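Household Care and Storage, Unit 4: Handles and Hand Tools
Jollance Extension Center, Room 22

Last week covered hard surfaces. This unit is on things with handles: how to hold them, clean them, and put them away. Bring the Unit 3 sheet, as the soap dilutions are not repeated.

Scooping tools

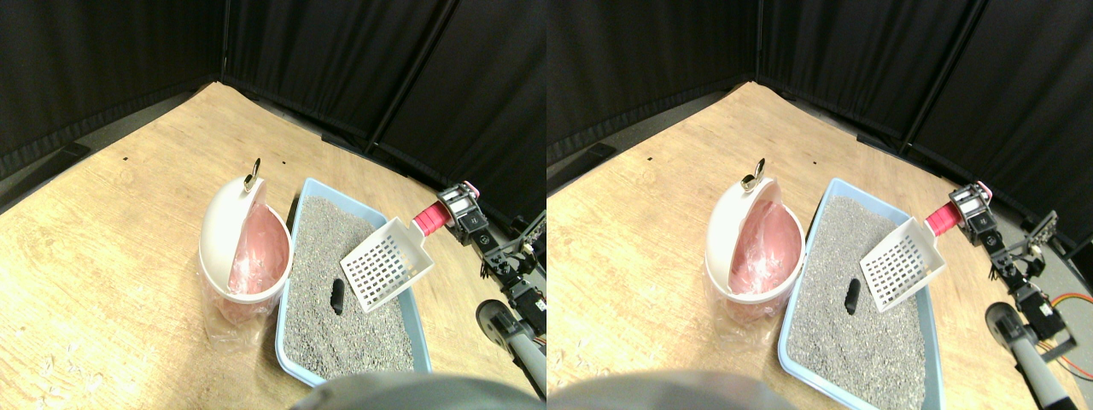

Litter boxes are scooped at least once a day in the Tirley schedule. Put the waste bin next to the box before starting, lid up and liner in. The white bin here is set right beside the blue box, so the scoop has only a short way to travel. Keep the slots facing down over the litter until you dig, then lift slowly and let the clean grains fall through. Tie the liner when done. Wash the scoop in its own bucket, never in the kitchen sink.

Wrapped grips

Bats, rackets and some garden tools have a wrap over the handle. Wipe with a damp cloth and dry at room temperature. Do not soak.

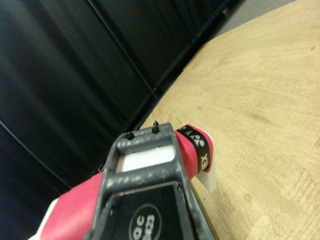

Sports gear goes on the hall shelf, heads all pointing the same way. Before it goes up, check where the wrap ends, as this is where it starts to peel. On the pink badminton handle, look at the black band near the butt and at the white end cap past it. Press down any lifted edge and run the cloth along the band. Replace a wrap that stays tacky after drying.

For next time: read the Drernevel handout on shelving and list five handled items at home, with the material of each grip.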